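Keep the planner boring

Most of the failures I get asked to look at in cloth handling are blamed on the model. I pull the logs and it's usually timing. The policy picks a sensible grasp on an image that is 184 milliseconds old, and by then the fabric has moved.

A bigger network won't fix a stale timestamp. At Saststead we had 3000 demonstrations and still missed hems until someone lined up the clocks. 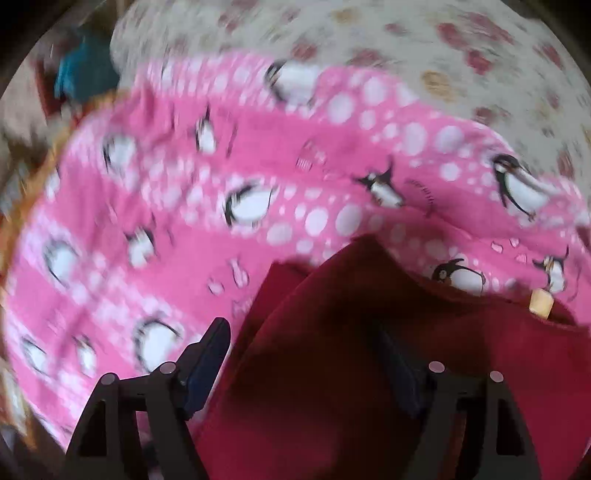
Jarmo Laitinen disagrees. He wrote back that clocks are a one-off job, and that his team at Haltetti fixed theirs in 5 days and still couldn't tell one layer of fabric from two.

Fair enough, layers are hard. But he could only see that problem once the timing was sorted. I'd put the tooling first - replay, sync checks, a planner dull enough to read on one screen - and argue about architectures after that.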